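Pre-Purchase Inspection Checklist: Robot Cell for Server Teardown
Site: Revdale, building 2, bay 4
Prepared by: Lawal Fashola, equipment planning
Period: January walk-through, for the spring equipment budget

Status key: OK / OPEN / FAIL / N/A. Comments go under the item. Items marked OPEN must be closed before a purchase order is released.

Section 1. Floor and access

1.1 Floor level and free of cracks at the mounting points. OK
Slab was ground and sealed last year. No comments.

1.2 Clear walkway on all open sides of the cell. OPEN
The pallet rack on the north side takes up part of the walkway. Moving it costs nothing but has to be done before the guarding quote is final, or Trekier will quote for the wrong footprint again.

1.3 Doorway wide enough for the delivered base. OK
Base fits on a standard pallet. Dock door 2 only. The side door is too narrow.

1.4 Emergency exit route unchanged by the new layout. OK

Section 2. Power and air

2.1 Dedicated circuit available. OPEN
The panel in bay 4 has one spare slot. The building dates from 1947 and the drawings for this panel don't match what is in it. Electrician to trace and label before we count on the slot. Put the electrician's time in the budget as its own line.

2.2 Ground tested at the bench. FAIL
Bench mat was not connected to the ground point. Reconnected during the walk-through but not retested. Retest and sign.

2.3 Compressed air. N/A
Both bids use electric grippers. If that changes, this item reopens, as we have no dry air in bay 4.

2.4 Main disconnect can be locked off. OPEN
Lock fits. The tag holder is missing.

Section 3. Guarding and stops

3.1 Fixed guarding on three sides included in the bid. Trekier OK, Wijaya OPEN
Wijaya lists guarding as "by customer." Ask for a price. The two totals can't be compared until we have it.

3.2 Light curtain or door switch on the loading side. OPEN
Either is acceptable to us. The door switch is cheaper and slower to work with. Operators on second shift asked for the curtain.

3.3 Emergency stop within reach of the loading position and the control screen. OK on both layouts
Two stops shown on each drawing.

3.4 Written risk assessment supplied by the seller. OPEN
Trekier has sent a sample from another job. A sample does not count. It has to cover our parts and our bench.

Section 4. Gripper and tooling

4.1 Pinch points marked on the gripper and covered in training. OPEN
Linked fingers close at more than one place. Ask for warning labels near the joints and a page in the manual that shows each pinch point.

4.2 Gripper screws checked for tightness. Add to weekly list
Nobody had a torque figure. Get it in writing from the seller.

4.3 Spare fingers and screws quoted. OPEN
Budget for one full spare set at purchase. Lead time on the Sullia gripper is long enough to stop the line.

4.4 Wrist camera gives a usable view at the socket. OPEN
Glare off the board is a problem. Diffused light needs to be in the quote. A polarizing filter may do the same job for less, so price both. 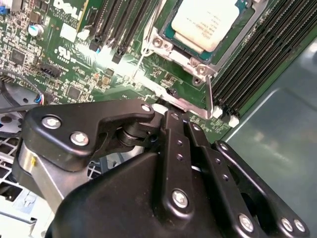
4.5 Reach into a chassis without touching the side walls. OPEN
Ask each bidder to show this with the memory slots on both sides of the socket populated. An empty board proves very little. Cables along the board edge must be tied back or removed by hand first, and that labor belongs in the running cost.

4.6 Grip force can be limited in software and locked with a password. OK

Section 5. Budget notes

5.1 Cycle plan is 80 boards per shift in the first quarter of use and 140 after that. The business case only works at the second number. Don't approve it on the first.

5.2 Backlog at the time of the walk-through was 994 units, all in cages at the east end.

5.3 Training for four operators and one maintenance tech. Not included in either bid. Add it.

5.4 Yearly service visit. Wijaya includes the first year. Trekier does not.

Section 6. Result

Not ready to purchase. One FAIL (2.2). Rack move and panel tracing come first, then revised quotes from both bidders. Walk the bay again when the quotes are in.

Signed: L. Fashola
Copies: bay 4 supervisor, purchasing, safety file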